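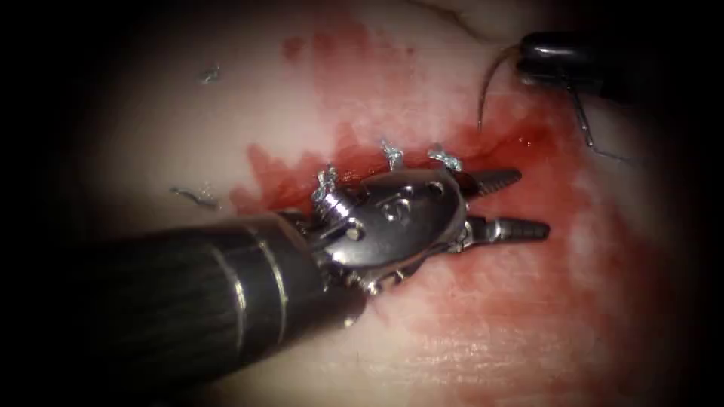 Fig. 1. Suture knots and thread on a tissue surface, with two instruments.

Sketach – a word list of knots, stitches and threads

Sketach is a plain text glossary of the words people use for tying and sewing things, from net mending to bookbinding to surgery. I started it because I kept finding the same knot under three different names, and I love that sort of muddle!

What's in it

terms.csv – 725 entries, one per line
variants.csv – 496 other spellings and local names
sources.txt – the 16 printed books I worked from

Each entry has a headword, a short meaning, a trade and a source number. Trades are sailing, fishing, weaving, sewing, bookbinding and medicine. Fishing is by far the richest (do look up "bend" and follow the cross-references), while medicine is still rather thin.

Using it

Files are UTF-8 with commas between fields. Any spreadsheet will open them. A blank source field means I heard the word in conversation.

Known gaps

Lace terms are missing. Some weaving entries repeat, and Baltasar Echevarría is working through them now.

Changes

January 18, 2019: added 100 bookbinding terms, sent in by Baltasar – wonderful stuff.
October: first upload.

New words are very welcome, odd ones most of all.

Emiliano Manzano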